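Trimming the demos (and the bug that wasn't in the model)

November 12, 2019

I have been promising a post about the data side of our pick-and-pack stack for months, and every time I sat down to write it something broke and I went off to fix that. So tonight I'm writing it with something still broken. It can wait!

Quick recap if you're new. We collect demonstrations with a hand-held gripper, we turn each one into a trajectory, and then a policy learns from the pile. The piece of code that does the turning is called Pullura, and it's mostly mine, so anything rude I say about it below is aimed at me. Harnix is the training side. Nisbet is the little viewer I wrote one weekend to scrub through episodes, and I now spend more of my life in it than in my email.

The task this month is soft stuff and bags. Cloth is a pain. A mug has a pose, you can write it down, you can argue with it. A piece of fleece has whatever shape it had when somebody last let go of it, and then it folds up between the fingers and covers half of what the wrist camera would like to be looking at.

So, what went wrong. We had 942 episodes in the set and the policy had picked up a really annoying habit. It would go to the cloth just fine, close on it, and then sit there. Sometimes it would sit there for so long that I'd start reading something else. My first guess was the gripper width signal, my second guess was the learning rate (it's always my second guess), and I burned 2 full training runs on those before I opened Nisbet and just watched the data like a normal person.

And there it was. Loads of episodes had a long quiet stretch right after the grasp. People grab the cloth, pause, look at what they've got, shift their feet, and then move. To a person that's nothing. To a policy that only sees a short window of history, it's a whole lot of examples saying "when you're holding cloth, hold still."
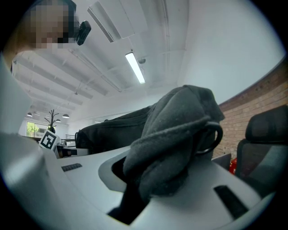
What I changed in Pullura

The old trimming step only cut idle time off the two ends of an episode. It found the first and last moments with any real motion and kept everything in between. The new one looks inside too. If the gripper speed and the finger width both stay under a threshold for more than 16 frames, it squeezes that stretch down to a few frames and fixes up the timestamps so the actions on either side still line up.

That last bit took me the longest, by the way. My first version dropped the frames but left the timestamps alone, so the controller thought it had to cover a tiny distance over a big gap, and it crawled. I honestly thought I'd made the pausing worse. I had! Just in a new way.

A related headache is tracking. When the cloth bunches up close to the lens there's less background to lock onto, and the pose estimate gets jumpy. Ceiling beams and brick walls are lovely for this, lots of hard edges, and a dark gray fold of fleece is pretty much the opposite. The jumps look like motion to a speed threshold, so a perfectly still hand can sail right past my idle check. I now run a small median filter on the speed before the check (only there, the saved trajectory is untouched), and that caught most of the ones I'd been finding by hand.

I also added a confidence column to the output. Harnix ignores it for now. I want to try weighting the loss by it in December, once the Judach job queue stops eating my runs. If you've used Judach you know what I mean, and if you haven't, picture a deli counter where your number gets called while you're in the bathroom.

Did it help?

Yeah, I think so. I retrained with 3 seeds on the trimmed set, same settings otherwise, and the long freeze after the grasp is gone in all of them. Placing is still sloppy. The cloth lands near where it should and then one corner drags along when the fingers open, and I suspect my release labels are a few frames late. I've got a bunch of those episodes tagged in Nisbet and I'll go through them next, probably with the playback speed turned way down and a large coffee.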